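Small Cases, Small Spaces: how earbud charging cases are shaped, and what that means for the people who use them
Product Design, second-year project report
Vira Boiko, Radymyr Shevchuk and Miroslava Kuzmenko
Project tutor: Wendelin Brunner
October 26, 2020

Why we picked this

Our group wanted an everyday object that everybody handles and hardly anyone looks at properly. Radymyr suggested kettles, Miroslava wanted spectacle cases, and then Vira's earbuds fell out of their case on the stairs for the second time that week and the matter was settled! We have had such a good time with this project. A charging case has to be a box, a charger, a stand and a pocket toy all at once, and once you start comparing them you can't stop (Radymyr now asks to see the case of every person he sits next to on the bus).

Our question was simple: what makes a case easy to open, easy to load and easy to close again, and which parts of the shape do the work?

How we went about it

We started with a short survey in March, which went out on the Prokopenko hall noticeboard and the course mailing list. We had 378 replies, far more than we had dared hope for. After that came a set of handling sessions with nine people, each of whom tried several cases with their eyes open and then with their eyes shut. Yurii Tkachuk kindly lent us two from his own drawer of old gadgets.

For our notes we split each case into three areas: the lid and hinge, the seats for the earbuds, and the outside surface. We gave every area its own page in the logbook and wrote down what people said while they were handling it, swear words left out.

The lid and hinge

We thought the hinge would be dull and it became our favourite part. People nearly always open a case with the thumb while the fingers hold the base, so the lid needs enough of an edge to push against. A tall curved lid gives plenty. The light blue case was a good one to talk about here, as the inside is easy to get a look at when it is tilted.
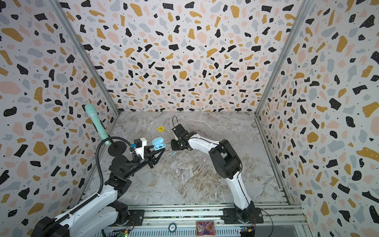 The seats for the earbuds

The word "seat" is ours. The proper term is probably recess or cavity, but "seat" was what our testers used and it stuck. Each earbud gets its own hollow, and the hollow has to do two jobs. It tells your fingers which way round the earbud goes, and it brings the charging contacts together.

We had expected left and right to be the big problem. In the survey 55 people told us they had put an earbud in the wrong side at least once, and several added that they only found out the next morning on the way to lectures. In the eyes-shut round, though, most of the grumbling was about getting earbuds out again. A glossy, smooth surface with rounded edges looks lovely, and then your fingertips slide straight off it.

The contacts deserve a mention too. They are tiny compared with the rest of the case, and everything around them is sculpted so that the earbud lands in the right place. We made clay copies of the hollows at four times the size to understand the curves, and this was the messiest and most enjoyable afternoon of the whole term.
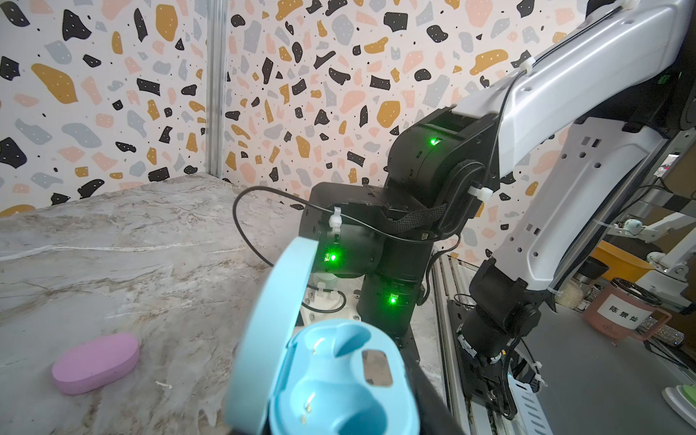
Fig. 2. Light blue case with the lid up and both hollows empty, gold contacts showing. The closed oval case is on the left.

The outside

Matte or glossy? We argued over this one for a good week. Testers liked a matte top in the hand, and Miroslava pointed out that a flat oval sits nicely on a table and doesn't roll away. Vira stayed loyal to the rounder shapes, which feel better in a coat pocket. Colour came up much more than we had planned for – pale blue and pinkish purple were both popular, and people said a coloured case was quicker to spot at the bottom of a bag.

Our own model

The last stage was to make a case of our own in card and foam, nicknamed the Brukex. It has a wide thumb notch at the front of the lid and a shallow finger scoop beside each seat. The first version wouldn't close. The second closed but the scoops were so deep that the walls between the seats tore. Version three is the one on show in the studio, and we are very proud of it, wobbly hinge and all.

What we would do differently

We would test with gloves on, which three survey replies asked about and which we never got round to. We would also start the clay work earlier, and book the big table before the ceramics group does. Wendelin suggested weighing each lid separately to see how it affects the way a case tips when opened, and Radymyr has already started a list of cases to borrow for that.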